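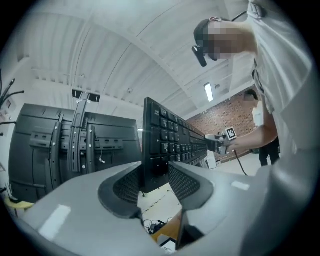 Kenance Records Project — progress report to Griffiths Fund
2018-09-14
From: Zuleica Sales

Where we are

Parish registers first. 300 pages typed up and checked, 33 more typed but not checked. Original target for this stage was 300 so we're on it, just. Bleddyn Llewellyn did most of the burials, which have the worst handwriting. Baptisms went faster than expected.

Spelling of surnames still a headache. We're keeping what the clerk wrote and adding a modern form in a second column — Hefin Yorath's idea, works fine so far.

Money

Typing costs on budget. Storage boxes over, by $100. Supplier raised prices in March and we didnt catch it till the invoice came. Will cover it from the travel line, Jianguo Mao has okayed this.

Problems

2 volumes from Boklow still not released. Damp on the covers, they want them looked at before anything moves. Have written twice. If no answer we start on the school log books instead and come back to these later.

Search page is slow when you look up by street. Zikero say they are lookng into it.

Next

Finish checking the 33. Marriages after that. Draft of the reader's guide to you with the next report.

Second payment — please send to the same account as before.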